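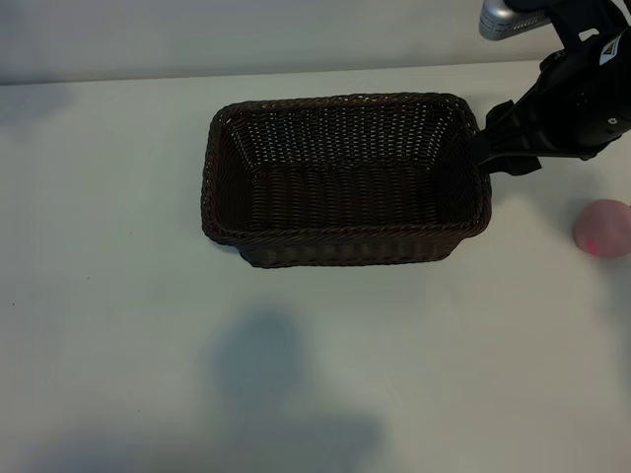

Figure 4. Woven basket on the table, interior facing up.

Section 4. Baskets: Preparation, Emptying, and Care

This section applies to all woven baskets issued with the Tovside table setting. Linen liners are covered in Section 3. Read the cautions before starting, particularly if the basket has been in storage since the previous season.

4.1 Before You Begin

Place the basket on a cleared, level table with the opening facing up. The long side should run parallel to the edge of the table where you are standing. A light-colored surface is preferred, as it makes fallen crumbs and broken strands easier to find. If only a dark table is available, spread a white cloth and smooth it flat.

Have the following within reach:

A soft brush with natural bristles
A dry cotton cloth
A second cloth, dampened and wrung out well
A small pair of scissors with rounded points
The basket record card

Note: Do not use the brushes supplied with the Heltell glassware kit. Their bristles are too stiff and will lift the ends of the strands.

4.2 Inspecting the Inside

1. Remove the liner, if one is fitted, and set it aside for laundering.

2. Look over the inner floor in good light. The rows should lie close together, with no strand standing above its neighbors.

3. Run the dry cloth along each inner wall. If the cloth catches, mark the place on the record card and trim the loose end with the scissors. Trim only what projects. Never pull a loose strand, as this may open the row behind it.

4. Check the rim by hand, working around the basket in one direction. A sound rim feels even and does not shift under light pressure of the thumb.

Caution: A basket with a broken rim must not be used for serving or carried by one side. Tag it and place it on the repair shelf.

4.3 Emptying the Basket

5. Lift the basket a short distance above the table and turn it over slowly. Keep it low, so that crumbs fall in one area.

6. Tap the base with the flat of the hand. Do not knock the rim against the table.

7. Tilt the basket so that one corner is lowest and tap again. Fine debris tends to collect in the corners and will not always fall from a basket held level.

8. While the basket is raised, examine the underside. The braided border, the base, and the woven side should be looked at in turn, with attention to the corners, where the strands bend most sharply and wear first. Pale light showing through the gaps of an open weave is normal and need not be recorded.
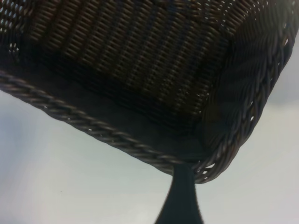 4.4 Brushing

9. Return the basket to the table with the opening up and brush the floor along the direction of the weave. Brushing across the rows pushes crumbs deeper into the gaps.

10. Brush the walls from the rim downward, then the outside in the same manner. Use the tip of the brush for the braid, following the slant of the twists.

11. Empty the basket once more, as described in steps 5 through 7.

12. Wipe the rim with the damp cloth, then immediately with the dry one. The remainder of the basket is to be wiped only if it is visibly soiled.

Caution: Do not immerse the basket in water. Do not place it in a dishwasher, on a radiator, or in direct sun to dry. Wicker that has been soaked and dried quickly becomes brittle and may split at the corners.

Note: Sticky residue, such as jam or icing, should be left to harden overnight and then loosened with the brush. If a mark remains, consult Brândușa Sima in the linen room before applying any cleaning product.

4.5 Clearing the Table

13. Move the basket to one side of the table, well away from the debris. It should stand on its base and should not overhang the edge.

14. Gather the debris with a dry cloth, starting at the far side and drawing it toward you. A damp cloth will smear fine crumbs and is to be used only for the final wipe. Small pieces are easily overlooked on a white surface when the light comes from directly overhead, so it is advisable to bend down and look across the table at a low angle before finishing.

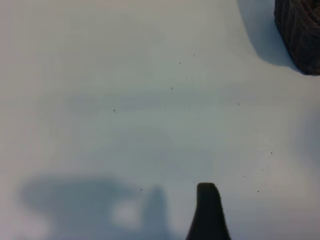 Pieces of broken strand should be kept apart from food crumbs. Place them in the envelope attached to the record card – even a short length helps the repair workshop match the color and thickness of the weave.

15. Wipe the table with the damp cloth and dry it before setting any basket or liner on it again.

4.6 Storage

Baskets are stored on the open shelves in the Gesau room, one layer deep, with the opening facing up. Do not stack one basket inside another unless a folded cloth is placed between them. Nothing may be stored on top of a basket, including empty boxes.

Plastic bags and sealed bins are not permitted, as they hold moisture against the weave. If a basket will not be used for an extended period, cover it loosely with a cotton sheet and inspect it at the start of each month. During July, when the room is closed, the inspection is carried out by the building office.

4.7 Record Card

Complete the card each time a basket is emptied and brushed. Enter the date, your initials, and the condition of the rim, floor, and corners. The word "good" is sufficient where no fault is found. Faults should be described by location, for example "short end, below the rim."

Completed cards are returned to Costel Ardeleanu. Requests for repair or replacement are made on Form 668, which must be signed by Domnica Voicu before the basket leaves the building.

Section revised Wednesday, January 11, 2023. Earlier copies should be removed from the binder.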